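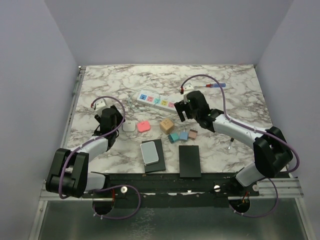

大理石纹台面，电器小件、盒子和工具。

2022年7月10日　星期日　阴，闷
记录：电池组工作间，值班人

接着二月那本没写完的问题：Werura 的七号充电电池，到底有没有包装上写的那么耐用。当时的结论是“基本符合标称”，今天翻回去看，这五个字写得太轻松了。那一页没写室温，没写静置多久，放电终止电压只写了个“照旧”。照哪个旧？我自己写的，我自己也不知道。

所以先声明，二月那页的数据从今天起不再引用。谁要是已经抄到别的表里了，请自己划掉。

先记今天的做法。电池从充电器上取下，室温静置一小时，用恒流放电，电流 500 mA，放到 1.0 V 停。夹具用带弹簧的四线座，电压线和电流线分开走。旧夹具那两片铜皮已经发黑，压降大到可以影响什么时候停机，之前有人（包括我）拿它测了好几批，那几批的容量我都不信。

充电用 0.1C 慢充，十六小时。Plarker 那台快充充电器这次不用。它的“充满”判断依据说明书里没讲，只有一句“智能识别电池状态”。智能在哪一步，识别的是什么状态，翻到最后一页也没找到。上次用它充出来的电池，有的亮了绿灯，放到慢充架上还能继续吃进去不少电。绿灯只能说明绿灯亮了。

结果：编号甲的那一节，放出 763 mAh。

这个数比包装上的标称低，低得不算离谱，但是包装上写的是“最低容量”，旁边还有一行更大的字写“典型容量”。典型值比最低值高出一截，印得也大得多，最低值要把盒子转过来才看得见。一节连最低值都到不了的电池，厂家大概会说测试条件不同。他们说得也没错，0.2C 放电确实会好看一些，我用的电流比那个大。可是我们的用户不会按 0.2C 用电池，小手电一开就是几百毫安，照标准条件测出来的漂亮数字对他们没什么用。

所以甲这一节我不写“不合格”，写“在本间条件下低于标称”。明后天补一轮 0.2C 的，再看。

编号乙的那一节问题大一些。放电一开始电压就往下掉，掉完又慢慢爬回来一点，曲线前段有个坑。起初我怀疑接触不良，换了座，重新夹，坑还在。断电让它歇了一会儿再接，坑浅了。内阻表给的读数是 171 毫欧。甲的读数要小得多，没有正式记，因为当时表还没预热，预热之后忘了回头再测。补测事项里加一条。

对这台内阻表我也要说两句怀疑的话。它是交流注入法，给出来的值跟直流脉冲法算出来的对不上，这很正常，两种方法测的本来就不是同一样东西。不正常的是上次有人把两种方法的数放进同一列里比大小，然后得出“Werura 新批次内阻上升”。那个结论站不住。新批次用的是脉冲法，旧批次用的是交流法，上升的是什么，恐怕只能说是我们的粗心。以后内阻一列必须注明方法，不注明的当没测。

关于循环寿命。包装正面写着能循环很多次，角上有星号，星号对应的小字在盒底，说按某标准的循环程序得出。我去查了那类程序的一般做法，多数循环都是浅充浅放，隔一段才来一次完整的。按这个办法数出来的次数，跟用户心里想的“充满用光算一次”差得远。我不认为这是骗人，行业里都这么写，但我们自己写测试小结的时候不要照搬这个数字，引用也不行。要写就写我们跑了几次，跑到第几次容量掉到多少。没跑完就写没跑完。

再说自放电。“存放一年仍保持大部分电量”，这句话Werura 写了，Livska 的也写了，措辞几乎一样，像是从同一份文案里出来的。要验证就得真放一年，没有别的便宜办法。高温加速存放可以做，可加速系数是从别人的论文里借来的，那篇论文测的电芯跟这个配方是否一样，谁也不能保证。我倾向于老老实实放。已经取了一组，充满，静置一天测开路电压，封袋，写标签，放进柜子下层靠里。明年再拿。中间请不要借走，急用请拿上层那盒 Livska，那盒本来就是打算用掉的。

说到 Livska，它的对照组今天也跑了，单从曲线看比 Werura 平，尾段跌落得也干脆。不要高兴太早。对照组是从零售店买的，Werura 是厂家送的样品，一般来说送样会挑过，零售不会。这种情况下送样反而输了，有几种可能：样品在我们柜子里放得太久；运输途中受过热；或者它就是差一些。三种我都没法排除。最省事的做法是自己去店里买一盒 Werura，跟 Livska 同一天充、同一天放。已经写进采购单，收据请留着，生产批号拍下来再拆。

顺便清了一下旧账。电池组用过的夹具、导线、热缩管和几个装样品的空盒，都归到一处了。那卷标着“低阻线”的红线量了一下，一点也不低，标签已经撕掉。谁写的标签不追究，但导线请量过再贴字。

还有温度的问题。今天下午室内比上午热了不止一点，空调开了又停。镍氢电池在低温下掉容量是大家都知道的，在偏热的房间里会稍微好看，这个大家就不太爱提。甲的放电在上午，Livska 的在下午，所以两条曲线放在一起比较时，对 Livska 的优势要打个折扣。折扣多少我不知道，不猜。下次两边同时开放电通道，或者把温度计贴到电池外皮上一起记录。墙上那支温度计离工作台太远，它报的是墙的温度。

数据记录仪的采样间隔设成了十秒，对放电主体够用，对乙那个坑不够，坑底大概被漏掉了。重测时前几分钟改成一秒，后面再调回来。软件允许中途改间隔，但是改完之后时间列会不会错位，要先用电阻负载试一遍。上一版软件在这里出过错，更新说明写“优化了若干问题”，没有说是哪几个问题。

待办：
甲，补 0.2C 放电，补内阻，注明方法。
乙，慢充慢放两轮，看那个坑会不会消失。如果消失，按久存未激活处理；如果不消失，拆不拆再商量。拆的话到通风柜，戴护目镜。
买零售装 Werura 一盒。
Plarker 充电器单独做一次充入量比较，绿灯之后接慢充，记还能放出多少。
旧夹具铜皮换掉之前，请不要再用它出数据。

先前有人问能不能今天就给一句话结论，好写进周报。不能。可以写“正在重测，二月结论撤回”。如果周报那一栏一定要填推荐或不推荐，就空着。

晚上走之前乙还在慢充架上，外皮摸着不烫，计时从六点半开始，明天上午到点请第一个来的人取下，别让它一直挂着。取下时间写在架子旁边的纸条上，我来了再抄进本子。

联系：电池组工作间，内部留言簿　|　© 2022 电池组工作间，保留所有权利　|　返回顶部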